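# Open Day in the Simulation Room, Clurden

The Coste building in Clurden opened its doors on Saturday, July 17, 2021, and Jindale had the ground floor for its robot demonstrations. We went mostly for the simulation session, which ran 30 minutes and was repeated through the afternoon. The room seats 60. Sign-up had started in June, and the first two sessions were full when we got there.

Everything in the session took place in software. The presenters showed a simulated gripper from its own point of view and talked about how a virtual room is put together, what gets modeled in detail and what gets left plain. Questions were taken as they came up.

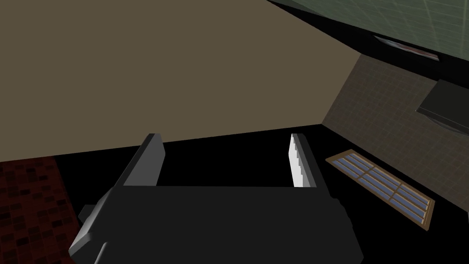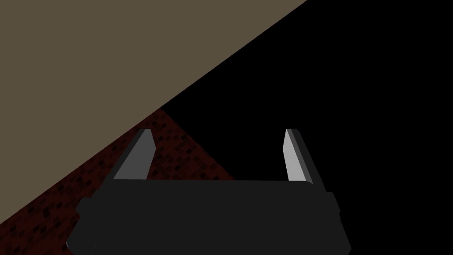
*Two views from the simulated gripper, fingers open and nothing held. The slatted vent is in the first view.*

After the session there was time to look at the printed handouts and talk to the Holtard people, who had a table in the hallway. They had brought 290 copies of their beginner's guide to simulation and were down to the last box by midafternoon.

The sign at the exit put attendance at 525 for the day. Parking was on the street and filled up early. The handouts are supposed to go up on the Jindale site, and we will add a link when they do.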